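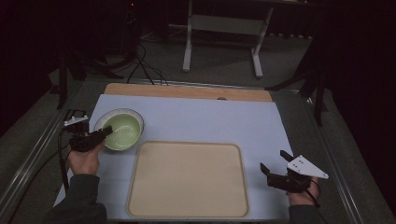
Tray and bowl task on the sheet-covered table, one gripper in each hand.

Hand-held demonstrations: what changed with the second protocol

The manipulation group at Undale has finished its second round of demonstration recording for the tableware task set. The first round, done by remote control on the Dlamini arms, gave 200 usable episodes. The second, done with hand-held grippers, gave 600. Both rounds covered the same 14 task variants, most of them built from one bowl and one large tray. Readers who plan to record their own data have asked for the working notes, so the main points are set out in this item.

In the remote-control round, an operator sat at the Skiltach console and moved the two arms through a pair of leader handles. The recorded joint positions could be replayed on the arms without conversion. The cost was speed. Operators had no sense of contact force, and most of them slowed down sharply in the last few centimeters before a grasp. A policy trained on those episodes learned the slow approach along with everything else. It also learned the pauses, which came from operators shifting their attention between the two console views.

With hand-held grippers the demonstrator stands at the table and does the task directly, with one gripper in each hand. Each gripper has a mounting plate on top and a cable that has to stay clear of the work. Jaw opening and gripper pose are recorded at every step. Arm joint positions are not, and have to be solved for afterward. Of 700 hand-held episodes recorded, 100 were dropped at this stage. Most of these asked the arm to pass through a wrist angle it cannot reach. A smaller number lost tracking when the demonstrator leaned over the table and blocked the line to one of the plates.

Waraporn Kaewmanee, who wrote the conversion code, recommends running the reach check during the session and not after it. The check takes less time than resetting the table, and a rejected episode can be repeated while the demonstrator still remembers what was done. The Drarurex logging package has a hook for this. It is switched off by default and is described in section 14 of the setup guide.

Three details of technique made more difference than expected.

Start pose. Episodes should begin with both grippers open and above the table, with nothing held. In the early sessions some demonstrators started recording with the jaws already closing, and the policy then tended to close on air at the start of a run. 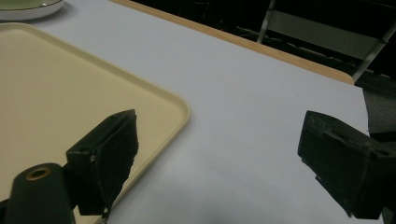

Jaw width before approach. A wide opening over the tray rim leaves room for error in the estimated tray position. Demonstrators who narrowed the jaws early produced episodes that looked tidy but transferred poorly. The current instruction is to hold the jaws fully open until the fingers are level with the rim, then close in one motion. Finger pads wear with use, and a worn pad changes the width at which contact is made. Pads are now inspected at the start of each session and the jaw zero is set again after any replacement.

Idle hand. When a task needs only one gripper, the other should still be held over the table in a natural position. Demonstrators were inclined to drop the unused hand to their side, where tracking was poor and the recorded pose jumped. The arms would then try to follow the jump. Holding the second gripper over a clear part of the table fixed this, although it is tiring over a long session and breaks should be planned for.

Lautaro Maldonado ran the comparison on the arms. Policies trained on the hand-held set finished the tray variants faster than those trained on the remote-control set. On the bowl variants the result was less clear. The bowl rim is thin, and small errors in the solved wrist angle were enough to tip it. Adding the remote-control episodes back into the training mix helped with the bowl and cost a little speed on the tray – a trade the group considers acceptable for now. No attempt has been made yet to weight the two sources separately by variant.

One open problem is the difference between demonstrators. Left-handed and right-handed people split the same task between the grippers in different ways, and the combined data contain both solutions. The policy sometimes began with one and switched to the other partway through. For the next round, each variant will have a fixed assignment of hands, written on the task card and read out before recording starts.

The conversion code and the revised task cards are on the shared drive under the Undale folder, dated 14 Mar 2024. The earlier cards should be deleted from local machines, as the variant numbering has changed. Requests for time on the Dlamini arms go through the usual booking sheet.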